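Week 6 notes: who pays for the comic, and when

Okay, so last week we stopped in the middle of the direct market, with me drawing arrows all over the board. I promised to clean those arrows up, and then I ran out of time because we got into that long detour about variant covers (my fault, I love variant covers). These notes pick up from there and move us into crowdfunding.

Quick reminder of the basic problem. A printed comic costs money long before it makes any. The writer wants to eat, the artist really wants to eat, the colorist and letterer come in late and usually get squeezed, and the printer wants a deposit. In the old setup a publisher covers all of that and takes its cut later. With a crowdfunded book, the readers cover it. They pay up front for something that might be a script and six finished pages.

I want you to notice how much that changes the relationship! A customer in a shop picks up a book, flips through it, and puts it back if the art is bad. A backer has already paid. So backers ask questions, they want updates, they compare notes with each other, and when a book is late they get loud about it. Some creators are great at this and some would rather chew glass.

Our main case is Skosstead, the fantasy series by Tala Mahasneh. I picked it because she kept her campaign updates public and they're a lot of fun to read. She asked for enough to print one 100-page volume and ended up with 468 backers. It doesn't sound like a huge crowd, and it isn't, but look at the tiers. Most of the money came from people who bought the hardcover plus a sketch, and those sketches are what nearly sank the schedule. She figured on 20 minutes per sketch. Go read the update from November to see how that went.

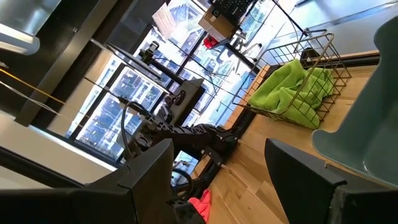 Black arm with its gripper near the wooden floor, between two gripper fingers.

Now compare that with Histanero, which went through a small press called Gatwood. Same kind of page count, similar art style (I'd argue better lettering), and the creators never had to talk to a single reader until the book was out. They also gave up half of the foreign rights and had no say over the paper. I go back and forth on which deal I'd take. When I was younger I would have said self-publish, every time, no question. Then I mailed out a minicomic by myself and spent an entire weekend fighting with packing tape.

A few terms you'll need for the reading. A stretch goal is an extra promised if the campaign passes a higher amount. Fulfillment is everything between the printer's dock and the backer's mailbox, and it's where the budget usually leaks. A late pledge is money taken after the campaign closes. Please don't mix up late pledges with preorders in your papers, I had several of those last time and it makes the math come out weird.

One more thing on audience, and then I'll let you go. Creators who build a following through talk shows, streams and general online arguing do sell books that way, and we should take it seriously as marketing. But look at what happens with the second campaign. With Ilie, the first volume sold largely on the creator's personality, and the comments are nearly all about him. By volume 2 the comments are about shipping and whether the inking got worse (I think it did, especially in the forest chapter). Whether you like the guy stops mattering quite so much once you've got the book in your hands.

For next time: read the Skosstead updates in order, oldest first, and the two Gatwood contract pages in the course packet. Write me a page on which costs Mahasneh saw coming and which ones she missed. Bring a printed comic to class too, any comic, as long as it has a credits page. We're going to go through the credits line by line and work out who got paid before the book sold and who had to wait.

Papers go in the box outside my office by 4 p.m. Stapled, please!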